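The Box With the Lid

When my family moved to Prusgate, we had 26 boxes with toys in them, and I was not proud of it. Most were cardboard and had been closed with tape since December. My children did not ask for them. What they cannot see, they do not miss, and so I thought for a long time that the toys were too many. Now I believe that the boxes were wrong.

The shop Fekine, near the old market, sells only things for storage. I went there for one box and stayed the whole morning. The woman at the counter told me that parents always buy too big. A deep box becomes a well, and the child must turn it over to reach the bottom. She sold me a long, low one in clear plastic, and after a week I came back for more.

Blocks are the best test for such a box. They are hard, they have corners, and they never lie flat. If the lid closes over blocks without pressing, it will close over everything else. A lid with ridges is stronger than a smooth one, but you see less through it, only the colour. For my younger son the colour is enough. He knows that red means blocks.

I also learned to like trays. The Povum catalogue calls them "sorting trays", and in our house they hold the pieces in use. At bedtime the tray is emptied into the box, and the lid goes on last.

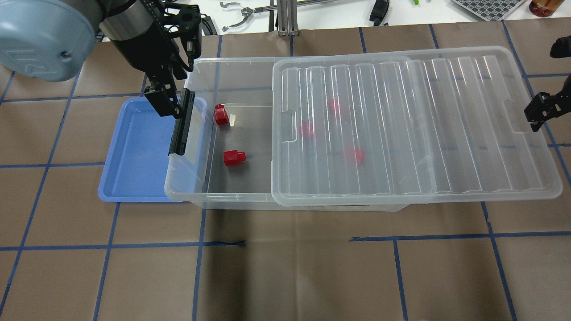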